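Play food storage, what are you all doing
Forum: Home & Playroom > Organizing
Page 1 of 1

mudroom_meg
Started Sunday 8/2/26

OK need help. We have way too much play food. Between my sister's hand-me-downs and two birthdays it has taken over the corner of the dining room. Right now it's all in one giant tub and what happens is the kids dump the tub, play with the top layer, walk away. Every. Single. Day.

Counted it last night out of spite. 226 pieces. That's food only, not the dishes.

Thinking either a cube shelf with small bins or one of those Bidura rolling carts with the wire trays. Anybody have the cart? Do small things fall thru the wire? Kids are 3 and 5 if that matters.

tallpines
Had the Bidura cart. Small things fall through, yes. Peas, the little cheese wedges, egg halves. I lined the trays with shelf liner and it was fine after that. Wheels are junk on carpet tho.

quietcorner21
226 is the problem, not the bin. Sorry. Donate half and see if they notice. Mine didn't.

mudroom_meg
I know I know. But my mom bought a lot of it and she checks

quietcorner21
lol fair. Closet rotation then. Put most of it up high, leave one small basket down. Swap when they get bored.

dadof3inOH
Disagree on the rotation. Tried that for a whole winter. I was the one doing the swapping and I forgot, so same basket from June until my wife pointed out there was no fruit in the house. We sort by type now. Fruit bin, bread bin, "other". Picture labels. Works ok. Not great.

plumjam
Sorting by type is an adult idea imo. My 4yo doesn't want the fruit bin, she wants to make breakfast. Which is one thing out of every bin. So every bin gets dumped.

dadof3inOH
ok but how is she going to find the toast

plumjam
She'd find the toast in the tub just fine. It's me who can't find the toast

hondo_lake
Following. We have the Hondach kitchen and the cupboard under the sink holds basically nothing. Who designed that. A plate doesn't even go in flat.

tallpines
Hondach kitchen owner here too. Take the fake pipe out, two screws. You get the whole cupboard. Plates go in standing up if you put a letter sorter in there.

hondo_lake
WAIT. going to look for the screws right now

mudroom_meg
Leaning cube shelf then. The Lurkositz one is 200 without bins, seems like a lot for a box with holes? The Modise bins are extra and they look shallow.

quietcorner21
Shallow is good. Deep bins = dumping. That's your whole tub problem

dadof3inOH
+1 on shallow. Paid 310 for ours with the bins and would do it again, but get the bins with the open front, not the lids. Lids end up under the couch.

esko_j
We went the other way, small sets on a table. I set out maybe a handful of things before they get up, rest stays in the closet. No bins on the floor at all. Kids come down and start without being asked. My mother in law thought it was fussy, now she does it at her house. - Esko Juntunen

plumjam
What's on the table though, like a theme? I can't be doing themes at 6am

esko_j
No theme. Some food, some dishes, done. Here's one, excuse typos am on phone
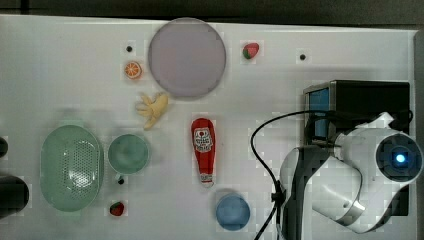
Fruit is what ours always go for first, so there's always fruit. In this one it's bananas, an orange slice and strawberries, plus the ketchup bottle for arguing over. The big plate matters more than you'd think, everything ends up on it and then it's "served". Then a cup or two for drinks and the green colander for washing. The washing takes forever, they'll do the strawberries over and over. I like a white top for this bc even a small thing shows up when it's time to clear. At night it all goes in the colander and the colander goes in the closet. Done in a minute.

mudroom_meg
Oh I like that. Colander as the bin. We have one somewhere in the tub of doom

quietcorner21
So... rotation. This is rotation lol

esko_j
Smaller. But yeah ok

dadof3inOH
Still needs an adult to set it out every night. I'd last a week. And where's the other two hundred pieces, still in a tub, just in a closet now

esko_j
Yes, in a tub in the closet. Doesn't bother me in there. I can shut the door on it

plumjam
I'm gonna try it but let her pick what goes on the table. Ketchup bottle will be the first thing she grabs, we had to hide ours for a while, she was putting it in people's shoes

tallpines
Do you put the colander thing out every time? Mine would wear it as a hat

esko_j
Most days. It gets worn too

hondo_lake
Update, pipe is out!! it was three screws not two, one was behind the sticker. Plates fit. Thank you tallpines

tallpines
Huh, mine only had two. Glad it worked

mudroom_meg
OK plan: one plate, some cups, colander, fruit on the low table tomorrow morning. Everything else in the hall closet. Holding off on the Lurkositz for now. If my mom asks where the pizza went I'm blaming you guys

quietcorner21
donate the pizza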